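12 sept. 2022

Le vide-atelier de Dilberg a fait le plein (et moi je suis rentrée avec une lampe)

Je m'étais promis de ne rien acheter. Vraiment. J'étais venue pour écrire trois lignes sur le vide-atelier de Dilberg, boire un café et repartir avant midi, et me voilà avec une lampe d'architecte au bras un peu mou et un lot de casseroles dont je n'ai aucun besoin !

Pour ceux qui n'ont pas suivi, la salle Langlois rouvrait ce week-end après un été de travaux. On avait refait le toit en août, en pleine chaleur, et toute la rue Sondia avait profité du bruit dès sept heures du matin (j'habite au bout, je sais de quoi je parle). Pour fêter ça, l'association du quartier a remis sur pied son vide-atelier, arrêté depuis deux ans. Au programme, tout ce qui traîne dans les garages et les remises : outillage, luminaires, petit électrique, quincaillerie au kilo, machines à coudre, postes de radio.

Il y avait 167 exposants inscrits, dedans et dehors, jusque sur le parking de derrière. D'après l'association, environ 4000 personnes sont passées en deux jours. Je veux bien le croire : à onze heures, le premier jour, je n'arrivais plus à avancer entre les établis et la buvette, et il a fallu que je fasse le tour par la cour pour retrouver mon vélo.

Le coin qui m'a le plus amusée, c'est celui des bricoles électriques. On imagine toujours la multiprise blanche et un peu jaunie de la grand-mère, eh bien non, les formes et les couleurs ont drôlement changé. J'ai une faiblesse pour le turquoise, mais le triangle rose aurait fait son petit effet sur mon bureau.

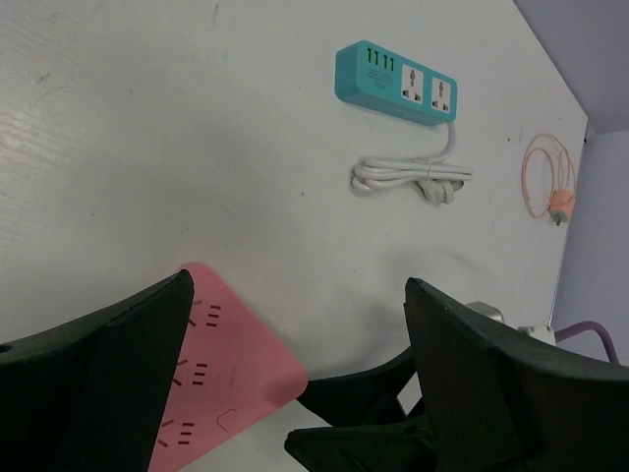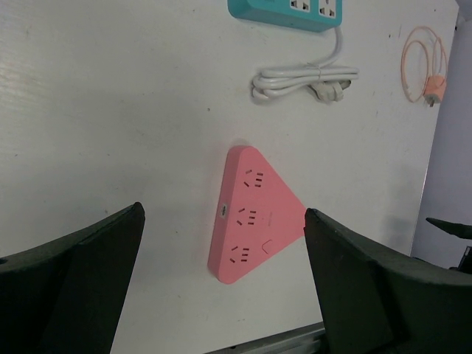
Un atelier réparation qui déborde

L'autre succès du week-end, c'était la table de réparation, au fond de la salle. Le principe est tout bête : on apporte son grille-pain ou sa radio, on prend un ticket, et on s'assoit à côté de la personne qui ouvre l'appareil. On regarde, on tient la vis, on pose des questions idiotes (j'en ai posé beaucoup). Les tickets sont montés jusqu'au numéro 219, et l'équipe a dû arrêter d'en donner le deuxième jour, en début d'après-midi. Les derniers de la file sont repartis avec un rendez-vous pour plus tard, pas toujours ravis, je dois dire.

J'avais apporté mon sèche-cheveux, celui qui sent le chaud au bout de trente secondes. Verdict : un nid de poussière et de cheveux derrière la grille, cinq minutes de pinceau et c'était réglé. Je n'étais pas très fière. Ma voisine de banc, elle, attendait avec un moulin à café énorme hérité d'un oncle, et on a parlé mouture pendant une bonne demi-heure.

Petit rappel utile, qui était affiché à l'entrée et que je recopie parce que je ne le faisais pas moi-même : quand on achète du matériel électrique d'occasion, on regarde le cordon sur toute sa longueur, on vérifie que la fiche va bien dans nos prises à nous, et on laisse tomber dès que le plastique est fendu ou noirci. Pareil pour les multiprises, on n'en branche pas une sur une autre. Ma lampe a passé l'examen, je l'ai fait contrôler avant de payer.

Côté prix, ça restait très doux. La quincaillerie partait au poids, les outils à main pour quelques pièces, et seul le stand Dranstead, qui vendait des établis remis à neuf, jouait dans une autre catégorie. Superbes, d'ailleurs, mais il faut avoir la place (et la camionnette).

Deux bémols quand même. Le stationnement, d'abord : la rue Sondia était bouchée dans les deux sens, et le bus a fini par faire un détour sans que l'arrêt provisoire soit indiqué. Et puis la buvette, à court de frites avant treize heures, ce qui a causé plus de grogne que tout le reste. L'association dit avoir noté les deux points.

La recette des emplacements ira à la salle, pour remplacer les chaises et acheter des étagères. Une prochaine édition est envisagée au printemps, sans date pour le moment. En attendant, la table de réparation reprendra une fois par mois à la salle Langlois, sur inscription à l'accueil. Et si quelqu'un cherche des casseroles, j'en ai quatre en trop, à venir chercher chez moi.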